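Notebook, bench 2, Lamo two-arm kit (trial unit)
Nov 10, 2018
R. Kanaan, with Zaid Daher till lunch

Day 3 with the trial kit. Bredwood want a yes or no on the lease from us and Nizar wants it in writing, so putting everything down as I go. Sorry for the spelling.

Started up from cold, both arms homed first go. Last time the left one sulked and needed a second try. Logged it anyway. Fan noise in the control box same as before, annoying but I can live with it. Randa can't, she moved to the far desk.

Table setting is the task again. Zoubi's sales sheet calls it "ready out of the box" and I'd like to know whose box. The canned routine assumes a hard placemat. We're on cloth because that's what the client has, so every height in the routine had to be taught again. Zaid did the knife side, I did the fork side. Old values are in the October folder if anyone needs to go back.
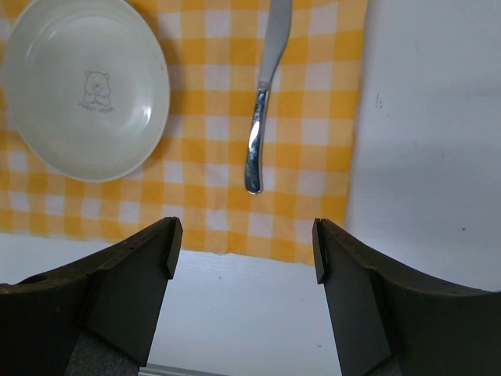
Wrist view is the best thing in the kit so far. Clean picture, no lag I could notice, and it starts with the arm so no fiddling about with a second login. Exposure is auto only, can't find a manual setting anywhere in the menus. Shiny cutlery is going to be a problem for the finder with the lights up full. Zaid reckons a bit of diffuser over the overheads would fix most of it. Cheap to try. Asked Khalil for an offcut from the store.

Teaching by hand: fine. Joints are stiff when you first take hold, then ease off. The pendant is the weak spot, tiny buttons, and Save sits right beside Clear. Lost one taught path that way before morning tea and said a few things. Want a guard or a confirm box before we let anyone from the client near it.

Grip force. Default of 200 is too much for thin handles in my opinion (their units, the manual never says what they are, have emailed). Dropped it and wrote the new value on the tape on the pendant. Left and right take seperate settings and don't copy across, so check BOTH after a restart. Please.

Fault 2413 came up once on the right side. Manual has it as "path deviation, see supplier". Cleared it, carried on, didn't come back while I was here. If you get it, write down the joint angles before clearing, I forgot.
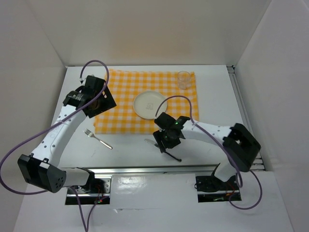
Both arms in at the cloth, knife in the right gripper, fork on the table at left.

Cables next. They run outside the arms in big loops and I don't love it. Asked Zoubi about clips, they sell a tidy kit but it's extra. Everything is extra. Velcro from the drawer will do for the trial, leave slack at the elbow or it'll pull when the arm reaches right across.

Cloth creep: anything that touches down early drags the cloth, then the taught points are all out. Going to try Feltura underlay, Randa has a roll of it left from the other job. Tape under the corners is the fallback. Don't tape the top side, it leaves gunk and the client will see it.

Support: rang Zoubi, on hold for ages, then a very helpful bloke who knew the kit properly. Ticket is 143. He's sending a newer routine file with the heights as a single offset, which would've saved us most of yesterday. Why that isn't in the download I don't know.

Where I'm at on the lease: leaning yes for the arms, no for the service plan as quoted. Nizar to ask what it costs without the on-site visits. Khalil thinks we should get the spare fingers thrown in, worth a go.

To do
- diffuser, then redo the wrist view comparison
- underlay under cloth, reteach the knife first
- chase units for grip force
- load new routine file when it lands, KEEP the old one
- cable slack, check at full reach both sides
- Zaid to write up the pendant complaint, politley

Left powered down, key's back on the hook. Pendant is charging on my desk.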